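Home | Reviews | Opinion | Buying Advice | Archive | About

The Case for the Fixed Lens

23 Sep 2018

The interchangeable lens has long been treated as the mark of a serious camera. Manufacturers promote it, retailers depend on it, and most buying guides, including several published on these pages, have accepted it without much argument. It is the position of this publication that the assumption deserves a second look, and that a large share of buyers would be better served by a camera whose lens cannot be removed.

The recent announcement of the Pendance has made the question a practical one. It is a compact camera with a large sensor and a single lens of moderate wide angle, offered at a price of 583 dollars. The response in the trade has been cool. Critics have asked why anyone would pay that sum for a camera that sees the world in only one way, when the Furunow system, with a body and two lenses, can be had for a little more.

The comparison is fair as far as it goes. It leaves out what happens after the purchase. In January we invited readers to tell us how they used the equipment they already owned, and received 200 replies. Most of those who wrote had bought into a system expecting to add to it. A large number had never taken the original lens off the body. Others had acquired a second lens, carried it for one season, and left it at home from then on. Such owners have paid for a mount, and for the size and weight that come with it, and have gained very little in exchange.
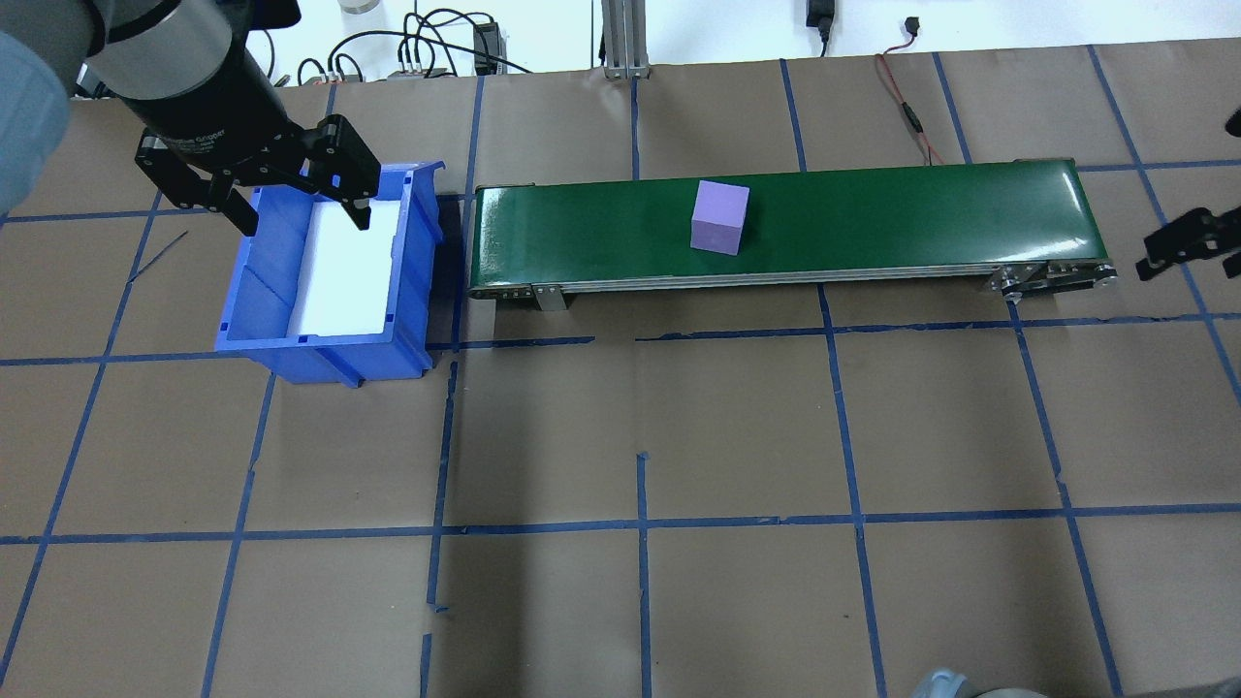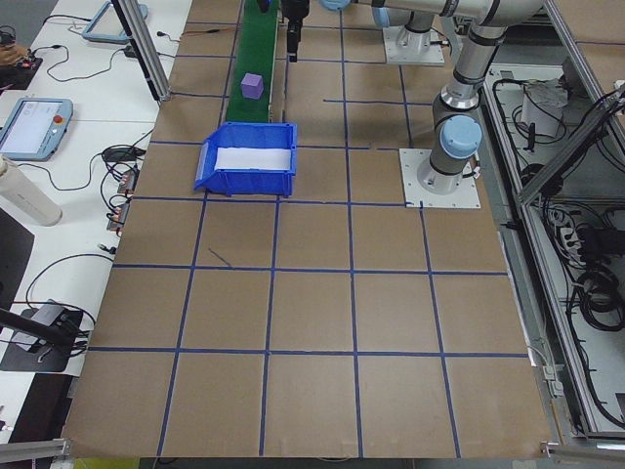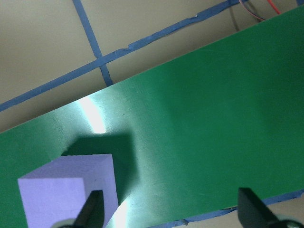 There is also the matter of design. When a lens and a sensor are made for each other, the maker can place the rear element very close to the sensor and correct the remaining faults for that one pairing. A removable lens must work acceptably on every body that shares its mount, including bodies not yet built. The Aravena, an older fixed-lens model that was discontinued for want of buyers, still produces files with sharper corners than many kits sold today. Its sensor is also cleaner than most, having never been exposed to dust in a parking lot or on a beach.

We do not suggest that the fixed lens suits everyone. Those who photograph birds, sports or the theater need reach, and no single short lens will provide it. Professionals who have invested 2,000 dollars or more in lenses have good cause to go on using them. The modular approach taken by Skoltotik, in which lens and sensor are replaced as one sealed unit, may in time offer a reasonable middle course, although the units are at present too costly to recommend.

For the remaining buyers, whose pictures are of family, travel and the street, the advice given at the counter ought to change. A customer should be asked first what was photographed last year, and with which lens. If the answer names only one, the salesperson should bring out the fixed-lens models before any discussion of systems begins.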